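Undo, reviewed: a training method that learns from putting things back
2019-06-07

I have been running Undo on our two-armed bench setup since April, and I like it enough to write it up properly. It's a method for teaching robot arms by demonstration, released by the small group at Treltenell along with their code, a set of example tasks and a short paper. The code is free. You supply the arms, the patience and somewhere to put the recordings.

The idea is easy to explain. Teaching an arm to put something into a tight place is hard, because most of the motion is dull and the last centimetre is everything. Taking the same thing out again is much easier. So with Undo you start from the finished state, drive the arms through the taking apart, and the software plays the recording backwards to make a practice example of the putting together. It then tries that example on the real arms, keeps the stretches that work and asks you for a proper forward demonstration only where they don't. That's the whole trick, and I wish I'd had it two years ago!

Obviously not everything runs backwards. Pouring doesn't, and neither does anything that drops or springs open. The authors are frank about this, and they give you a tagging tool called Sial for marking the parts of a task that must never be reversed. I expected Sial to be a chore and it's rather nice – you scrub through the recording, press a key at the start and end of the awkward bit, and carry on. It does lose your tags if you close the window without saving, so save often.
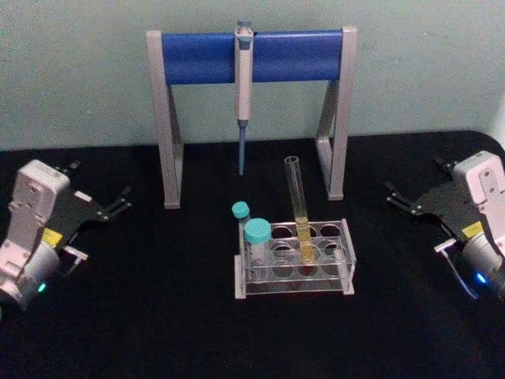
What sold me on Undo was the bench task we chose for it at Peresthorpe, which is lifting a pipette off its stand, bringing it to a tube in the rack and hanging it up again. Hanging up is the nasty part. The pipette is held only by a clip hooked over the crossbar, so the gripper has to come in at the right height and tilt, then let go without dragging it along. With our old approach, which was plain copying of forward demonstrations, the arm would get close and then dither in front of the bar. Undo learned the hanging from reversed liftings, and the difference was plain within the first afternoon. The rack is less forgiving, as the tall glass tube stands well above the top plate and the arm has to clear its rim on the way across. For that stretch I ended up giving forward demonstrations anyway, which the software had asked for without any prompting from me.

Now for some results. We recorded 80 liftings, which took a morning, and added 35 forward demonstrations over the next few days. I then ran 500 attempts at the full task, spread over a fortnight, with the rack shifted slightly between runs. Of those, 411 ended with the pipette safely back on its bar and nothing else disturbed. I'm delighted with that, given how little teaching went in. Most of the failures came from poor grips at the start, and a poor grip never gets better later on. It doesn't seem to know it has a poor grip either, and will carry on quite cheerfully.

Setting it up took me longer than the paper suggests. The timing between the two arms has to be very tight, or the reversed recordings come out with one arm lagging behind the other. There is a checking script for this, hidden in the tools folder and not mentioned in the guide, so go and look for it before you record anything. The default playback speed is also too brisk for glass. I halved it and left it there.

A few smaller niggles. The training screen shows a single score that goes up and up and tells you very little, so I ignore it and watch the arms. Long tasks are slow to load. And the reversed motions can look a bit odd, with a little swoop at the start where your hand relaxed at the end of the original recording (trim the ends in Sial and it goes away).

Would I use it for everything? No. If your task is mostly pouring or squeezing you'll tag so much of it that you may as well record forwards. But for hooking, slotting, stacking and hanging it has saved me days of work, and it has made me look at tasks differently – I now start by asking how I'd take the thing apart. Next on my list is screw caps, which ought to reverse well as long as the fingers don't slip. I'll add a note when I've tried it.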